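The Book Bag Swap: Gallery

Collected by Ravindran Pai
May 11, 2024 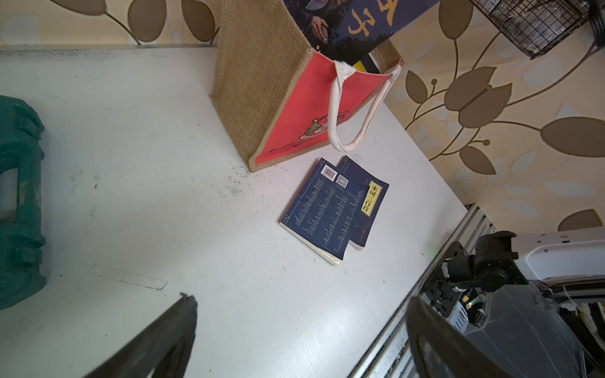
Our reading group has a simple custom. Two times in the year, each member fills one bag with books from home and gives it to another member, who keeps it until the next meeting. I started to make this page so that the members who moved away can also see what is going around. My own bag came from the Lorente family, and I was very curious when I started to unpack it at my table. I do not read Chinese well, only what I learned in two years of evening lessons, but the yellow label I could read without a dictionary: 宋词三百首, the three hundred song lyrics of the Song dynasty. I like very much the thin white lines along the edge of the book on top, made to look like the thread of an old stitched binding. The books are ordinary paperbacks, and still somebody took the trouble to remember how such books were sewn in former times. The bag has a Christmas tree on it and I will carry it all through the spring.

Some more notes from this round are written under the names of the bags. We name each bag after the place where it was packed, and the name stays with it also when the books inside are changed.

Lorente
Poetry, mostly. I read one poem in the evening with a translation next to it, very slowly. Some of them were written to fit a melody that is now lost, and the title gives only the name of the tune. It confused me in the beginning, when I was looking for a connection between the title and the poem.

Evel
Packed on Evel Street by two sisters who could not agree on a theme. One wanted gardening and the other wanted detective stories. They put in both, and the person who received the bag told me that she finished the detective stories in a week and has not opened the gardening yet.

Netidora
This one traveled the longest way, 1586 kilometers, in the trunk of a car under a blanket. It has cookbooks with handwriting in the margins. Next to a plum cake somebody wrote "less sugar, more patience." I tried the cake with less sugar and it was good. My patience was the same as before.

Fisari
A small bag, 8 books, all of them for children. We have new grandparents in the group and they asked for it. One picture book is missing its last page, so every reader must make up the ending. My neighbor's son decided that the bear goes home by train.

How we take care of the books
Please do not put a bag directly on the floor in a kitchen or a hallway. If a book has a soft cover, lay it flat or stand it between two harder ones. The corners bend very easily, and once they curl they do not want to go straight again. Notes on a loose paper are welcome, but please no pen on the pages. The cookbooks are an exception, there the owner has given permission.

If you find a letter, a ticket or a pressed leaf between the pages, leave it at the same place. I once took out a bus ticket to look at it and could not remember which poem it was marking. I am still sorry for this.

Next exchange
The bags change hands again in August. If you want to give your bag a theme, write it on a card and put it inside, on top of the books. New members can join also with a half full bag. Those who live far away should tell me early, so that I can ask who is driving in their direction.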